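About Skodport Boat School

Home Courses The Boats Staying With Us About Contact

We teach people to sail small boats, and we teach people to fix them, and we try hard not to let anyone leave having done only one of the two. That's the whole idea! It started in a rented boathouse with a leaking roof and a pair of dinghies that had been sitting under a tarp for longer than anyone could tell us, and it has grown into a school with its own slipway, a proper workshop and a house up the lane where students stay during the week-long courses.

The first two boats are still with us, by the way. Medve is the heavy brown one you'll meet on your first morning (the name means bear, and she turns like one), and Salton is the lighter one with the patched sail. Plenty of schools would have sold them by now. We like them for beginners - they forgive nearly everything, and when they don't forgive you, they do it slowly enough that you can see your mistake coming and shout about it.

How we teach

Our beginner course runs for 40 hours over one week. Half of that is on the water and half is in the workshop, and we switch at lunch, so if the wind is bad in the morning you may still get a lovely afternoon of it. You'll learn to rig, launch, tack, jibe, come back to the dock without hitting it, and tip the boat over on purpose and get her upright again. In the workshop you'll splice a line, patch a sail, and replace a plank or a fitting on whatever boat happens to need it that week. It's real work on real boats. Somebody will sail on your repair the week after, which makes people surprisingly careful with a plane and a pot of varnish.

We keep classes small, three students to a boat with one teacher, and we don't split people by age. A retired mail carrier and a high school junior make a very good crew. We've seen it more than once, and one such pair now shares a boat of their own at the far end of the harbor.

You don't need to have sailed before. You do need to be able to swim 100 yards in clothes, and we check this at the town pool on arrival day. Please don't be nervous about it, you can do any stroke you like and take as long as you want.

The house

Students on the full-week course sleep at Verberg, the long white house at the top of the lane. It has 24 beds, a kitchen big enough for everybody to be in each other's way, a drying room, a laundry, and a porch where the evening talks happen when the bugs allow. Breakfast is laid out from 7 a.m. and you help yourself. Dinner is cooked by whichever crew is on the list, so if you have a family recipe that feeds a crowd, bring it along! We've had some wonderful ones (and one week that was chili four nights out of five, with no complaints worth mentioning).

Bedding is included. Towels are not. Bring more socks than you think is reasonable.
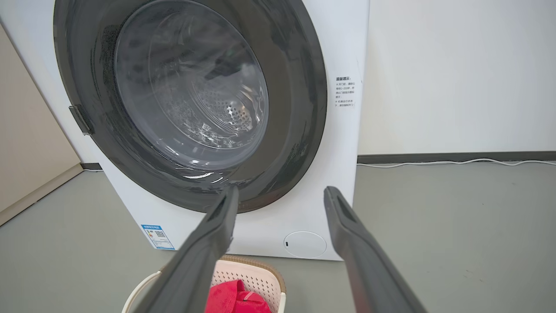
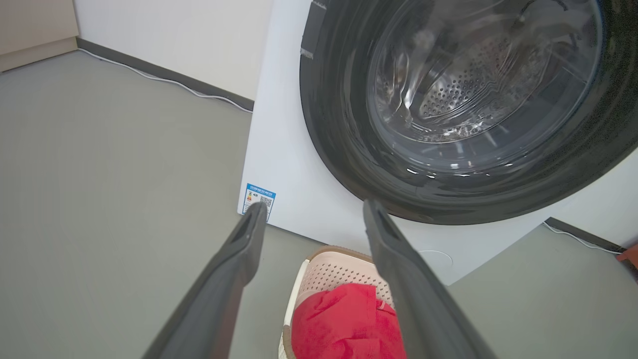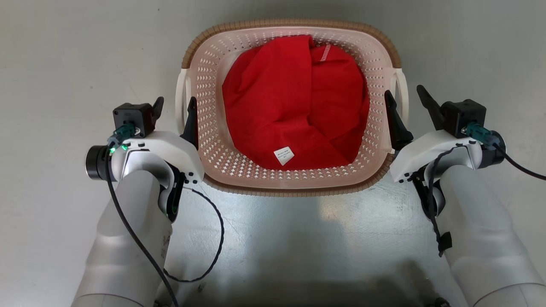
Győző Fekete wrote to us after his second course that he had learned more about wind in five days on Medve than in ten years of reading about it, and that he would like the record to show he only hit the dock once. He also asked us to put the tide tables up in the kitchen as well as the boathouse, so that people could argue about them over coffee. They're up next to the fridge now.

We love getting letters like that and we do read all of them. A good many of the changes at the school came from students: the second mooring line on every boat, the later start on the last day, the box of reading glasses in the workshop.

The workshop

If you've never used a spokeshave, you have a treat coming. The workshop is open to students until 9 p.m. on course days, and past students who live nearby can come in during the winter and work on their own boats. January is the busiest month of all in there, oddly enough. It's cold and dark outside, the stove is going, there's always somebody steaming a plank, and a fair amount of time goes to standing around a hull with a mug and pointing.

We buy our timber from two mills up the valley and we save every offcut. The small pieces become cleats and tiller pins. The very small pieces go in the stove.

Costs and the help fund

Nobody on our staff came from a sailing family, and we'd hate for the price to keep people away. Each year we set aside $3,000 for students who couldn't otherwise come. There's one short form and we don't ask for an essay. Tell us which course you'd like and how much you can pay, and we'll write back. Local teenagers can also crew for free on our evening sails all summer long - just turn up at the slipway at 6 p.m. with shoes that can get wet.

Visiting

You're welcome to come by and look around before you sign up. The gate is open whenever the flag is up. Park by the church, please, and not on the lane, where the boat trailer needs every inch to get around the corner. If there's no one in the office, try the workshop, and if the door is stuck, lift it a little and push.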